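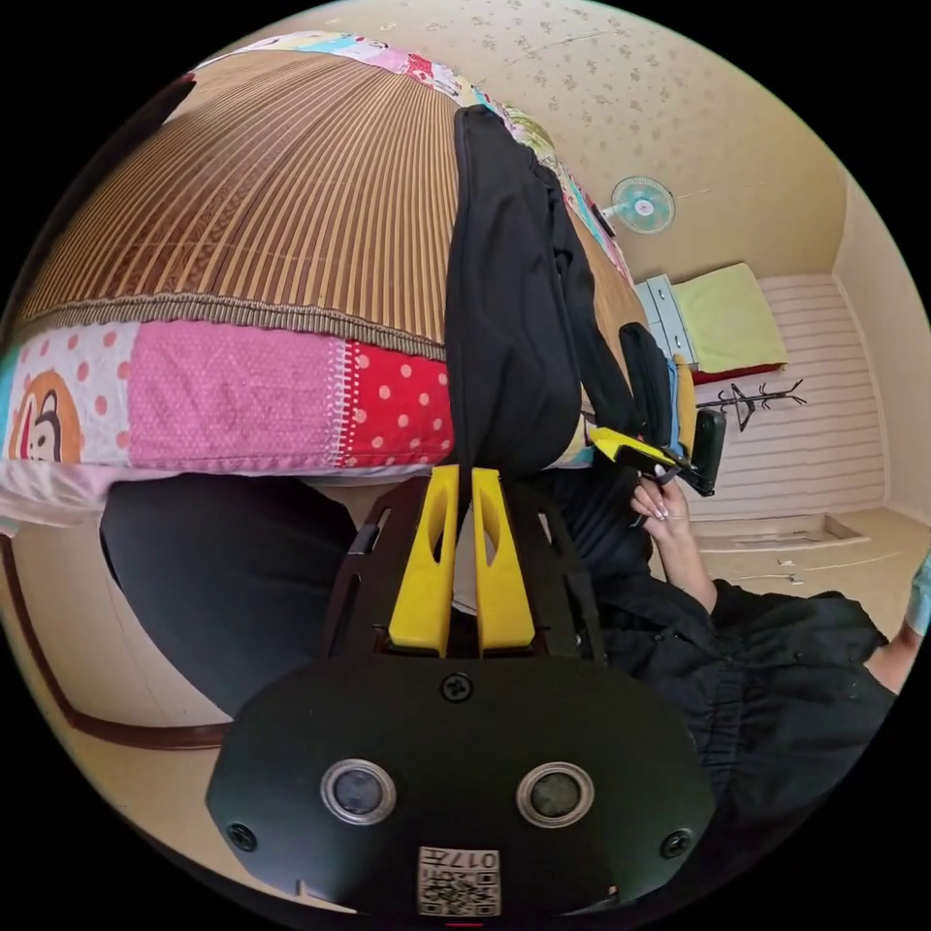 Ticket 530: Left unit drops frames during garment folding
Component: handheld gripper pair, home build
Status: open, pending parts

Summary of the fault. The left unit stops writing video part way through a folding run. The right unit is not affected. The fault was first logged on dark fabrics, where the fingers must be closed for long periods. Restarting the Qaisi recorder clears the error for the remainder of that run only.

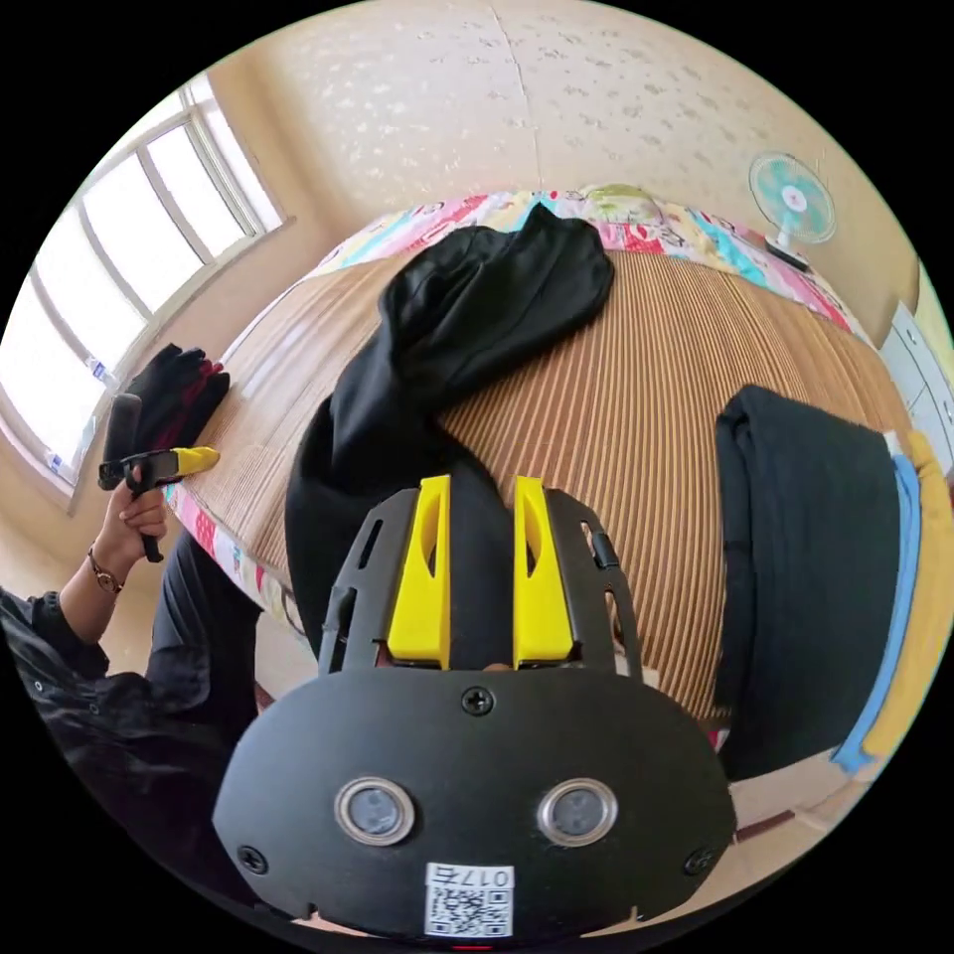
Selleo, 2 Jun 2021

The builder was asked to repeat the test on the bed with the bamboo mat, using black garments and both grippers. The storage card was replaced before the test. The recorder log showed 13 gaps, the longest of them 129 frames. Replacement of the card is therefore ruled out as a remedy. 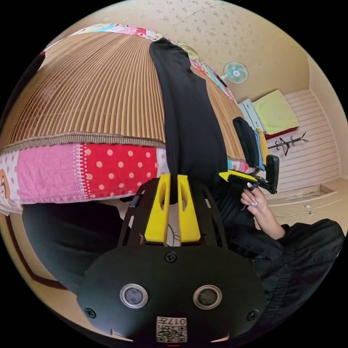
Entered by Lilibeth Cruzado, Skolari Shared Workshop

The cable between the finger servo and the recorder board was exchanged with that of the right unit. The gaps moved with the cable. Continuity was normal with the cable straight and failed when it was bent near the connector. Some 2,000 open-and-close cycles had been recorded on it.

The builder is requested to make the following changes:
1. Fit a new cable with additional slack at the finger mount.
2. Secure the connector to the housing with a clip.
3. Update the Dristard firmware on both units to the same version. 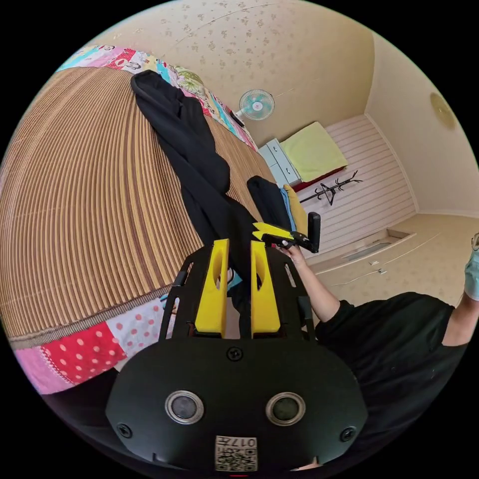
Both units should then be run together for one full session and the logs attached to this ticket. Please do not recalibrate the fingers before that session. If no gaps are recorded, the ticket will be closed; otherwise the recorder board is to be brought to the workshop for inspection.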